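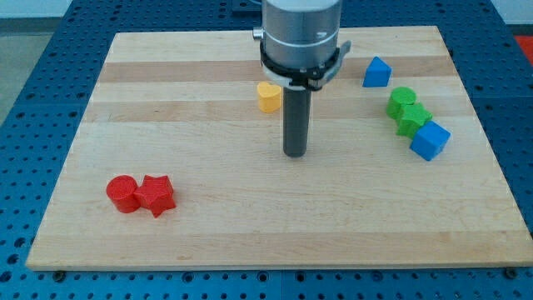

Speaker notes: Do Shape Blocks Teach Shapes?
Parent and caregiver evening, Ultell Library, 2025-04-03
Mavis Haverford

Slide 1. Title
Say hello. Mention the coat rack is by the other door. Forty minutes, questions at the end, and I will stop when the clock says so.
Say up front: I sell nothing. I ran a toy lending shelf in Zamora for a long time and I have opinions about what came back chewed.

Slide 2. The claim on the box
Read it out slowly. "Builds early geometry." Then the Javik one: "Wires the brain for math." Pause.
Ask the room: who has bought something because of a line like that? Put my own hand up. I paid 40 dollars for a set in December and the child it was for played with the ribbon.
My question tonight is small. If you put a heart and a triangle in front of a three-year-old, what does the child get from it that they would not get from a saucepan lid and a slice of toast?

Slide 3. What a shape block is
Keep this short, they know what a block is.
A shape block is a flat shape that somebody has made thick. A heart stops being a drawing and becomes a thing with a top, a bottom and sides. Stand it up, lay it down, it is still called "heart."
Then the trouble. We hold up a thick plastic triangle and say "triangle." It isn't one. It's a prism, and the triangle is only the face on the end. Turn it and the child is looking at a rectangle, and we still say "triangle." I have never seen a box that owns up to this.
Does it do harm? I doubt it. Does it "build geometry"? I doubt that too, at least until a grown-up turns the thing around and talks about it.
(Hold up the prism from my bag. Turn it. Wait for somebody to say rectangle. Somebody usually does. If no one does, move on, don't fish.)

Slide 4. Color gets in the way
This is my main complaint, so slow down.
Yellow heart. Blue triangle. Ask a child for the heart and they hand you the heart. Lovely. Now, did they hear "heart" or did they remember "yellow one"? If each shape in your set has its own color, you can't tell, and the child may not know either.
Easy check at home: cut a heart out of blue paper and a triangle out of yellow. Ask again. Some children sail through. Plenty stop and look at you as if you had changed the rules, and you did.
Not a test, please. Don't write down scores. Do it once, see what you see, go have lunch.

Slide 5. Layers and edges
Printed blocks. More and more families have these from a cousin or a school or an online seller, and I get asked about them every time.
Faint ridges on the sides of some prints, where one layer sits on another. Children like to run a fingernail over them. I have no objection to that, it may be the best thing about them.
What I do object to: sellers calling the ridges "sensory texture" and adding ten dollars. It is how the part was made.
Practical points, go quickly:
Feel every corner with your own thumb before a child does.
Anything that fits in the mouth all the way is too small for a baby, whatever the listing says.
Ask what plastic it is. If the seller can't tell you, buy from one who can.
Don't put them in the dishwasher. Some plastics will warp and then your heart is a kidney.

Slide 6. The surface matters more than you think
I bought a Grundier play mat to try for this talk. Padded. Printed with letters. Blocks fell over on it all afternoon. Then I got out a plain wooden board, the kind you'd cut bread on, and the same blocks stood up.
A board gives you a level place and an edge. The child can see where the game is. Things can be on it or off it, and "on" and "off" are good words to have.
Leave space. Small groups with gaps between them work better than a heap, in my experience, which is one woman's experience and you should treat it that way. With a heap, children dig. With gaps, they look first.
A plain board also doesn't argue with the blocks. The alphabet mat does.

Slide 7. The big number
The brochure says 2000 families "saw improvement." Improvement in what? Measured by whom? Compared with which families? I wrote and asked. I got a discount code.
Another one gives 853 parents in an online survey. Those are parents who bought the product and then chose to fill in a form about it. I'd expect them to be pleased. I was pleased with my bread machine for a month.
Don't be mean here. Some of the people selling these believe it. Just say that a number on a box needs a question asked of it.

Slide 8. What I would do
With one set of blocks, any set:
Name the shape and leave the color out for a bit.
Turn a block over and ask what you can see now.
Put one behind another and ask which is closer.
Swap places with the child and look from their side.
Let them knock it all down. I have watched parents try to steer this part. Stop steering.
And when the child wants to make the heart a cake and the triangle a house, the lesson is over and you've lost nothing.

Slide 9. Should you buy a set?
If you like them, yes. They're pleasant to hold and they last. If you're buying out of worry, keep your money. The library has a box at the front desk and it goes out on an ordinary card.
I am NOT saying shapes don't matter. (Said this badly last time and got a letter.) I'm saying the plastic won't do the talking for you.

Questions
Likely ones: magnets (different talk, be brief, keep loose ones well away from small kids). Wooden versus plastic (I like wood, no evidence, say so). "My son is five and mixes up square and rectangle" (a square is a rectangle, he may be ahead of us).
If someone brings up the Javik app, I haven't tried it and won't guess.
Collect the blue paper hearts before people leave. Prism back in the bag.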